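About Zurkness

Zurkness helps small and mid-sized companies sell their products in other countries. We handle the parts of foreign trade that owners rarely have time for: finding distributors, checking contracts, preparing customs papers and setting up local payment terms.

The company started in Plimville with one client, a maker of bottled sauces that wanted to ship abroad and did not know who to call. Most of our early work was in food and drink. We later added household goods and personal care, and those two lines now bring in more than half of our orders.

Today we work with 106 client companies and keep a list of some 2,000 importers and wholesalers. Each entry is checked every April. Importers that do not answer are taken off the list.

In our second office, Kerekes, staff read and write the languages our clients need most. They review labels, translate product sheets and sit in on calls. We do not buy or resell goods ourselves, and we do not take a share of our clients' sales. Fees are set before work begins.

Closora is our online order desk. Clients use it to follow shipments, store certificates and see which papers are still missing. It is included in every yearly agreement. Companies that only want a single market report can order one without signing up.

We answer new inquiries within two business days. Please tell us what you make, where you sell now and which countries interest you.
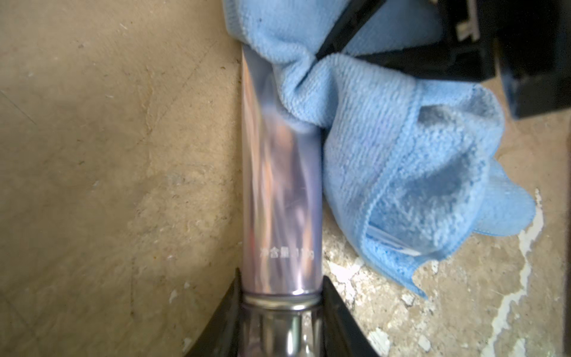
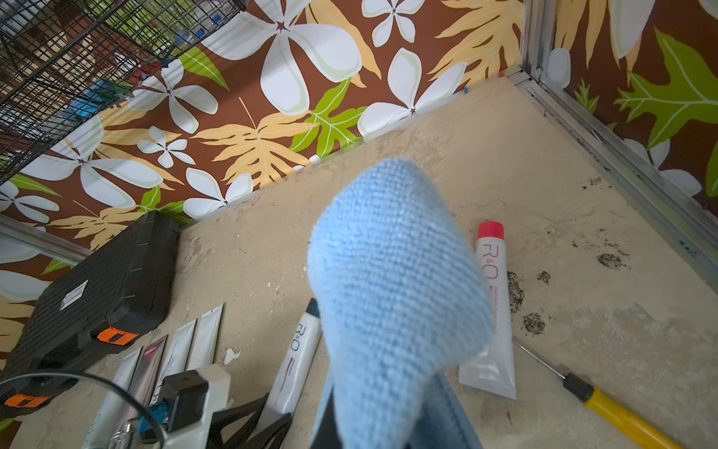
Top: tube marked with a net content of 110 g. Bottom: light blue microfiber cloth.

Page last updated July 28, 2020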